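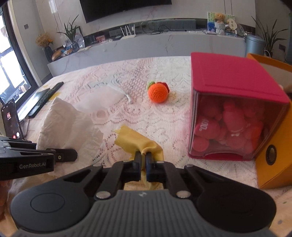

Count the hours, then count the homes

The Dedenano paper has been passed around my department for weeks now, usually with a note that says "this is big." I have read it twice. I think it is medium, and I think the part people are excited about is the part with the least evidence behind it.

The claim goes like this. Collect demonstrations with hand-held grippers in ordinary homes, train one policy on the lot, put it on an arm it has never met, and it will fold, sort and put away soft things in a room it has never met either. The headline set has 1306 demonstrations from 26 homes. Held-out success on the cloth tasks is well above the baseline, and the authors use the phrase "in the wild" nine times before the results section.

I have no quarrel with the collection method. People who have spent a year teleoperating an arm over a bare bench know how thin that data is. A person with a gripper in each hand moves at something like a normal speed, and does it on a real table with a patterned cloth, a TV on the wall and somebody's stuffed animals in the way. Policies trained in gray lab corners fall over when the tablecloth changes. Getting out of the lab was overdue.

My trouble starts with the word "homes." Go to the appendix and look at how the demonstrations are spread. Eleven of the homes supply most of the cloth data, and the rest contribute a short visit each, mainly pick-and-place. So when the abstract says the policy learned to handle fabric from 26 homes, a fair reader would take away a good deal more variety than the fabric tasks got. A plot of success against number of homes, for cloth alone, would have settled it. There is a plot of success against number of demonstrations. That is an easier curve to make go up.

Then there is the question of what the person brings. A human holding a gripper still has a human arm, a human shoulder and two human eyes that can see far more than the wrist camera does. If I pinch a crumpled cloth at the right corner on the first try, it may be because I saw that corner while I was walking up to the table. The policy gets the fingertips and whatever lies beyond them. It is being asked to copy decisions whose grounds it can't see. Sometimes that works fine. Sometimes you get an arm that closes with great confidence on the middle of the fabric, and I have watched plenty of those.

The paper handles this in one sentence, saying that operators were "instructed to rely on visible information." I have run operators. You can instruct them all you like.

Reda Cherkaoui, who reviewed an early draft of this essay and disagrees with most of it, says I am asking a data paper to be a theory paper. Her point is that the Horard group tried the pure approach, with operators looking only at the camera feed, and produced slow, jerky demonstrations that trained a slow, jerky policy. I accept that. I would still like to see the two compared at the same budget, on the same cloth, and I would like failures reported by type. A missed grasp and a grasp of the wrong layer are different problems. In the results table both are a zero.

The evaluation bothers me most. Held-out homes were found through the same people who found the training homes. The arm was set up at a height the authors picked after "preliminary trials," and those trials are not described. Nor do they say who laid out the cloth before each attempt, or how crumpled was crumpled. Anyone who has done this work knows you can move a success rate a long way with the starting pile and never tell a lie.

The next release is promised for July, with 4000 demonstrations. Fine, I will download it like everyone else. But I would trade most of the added hours for a dull test run by strangers. Give the weights to the Flomstead people, who owe the authors nothing, let them pick the rooms and the rags, and print whatever comes back, including the runs where the arm had to be stopped.

Until then I'd describe the result as a good collection method with a promising policy attached, tested by its friends. Our reading group is doing the Alaoui follow-up next, and I have already asked for the appendix.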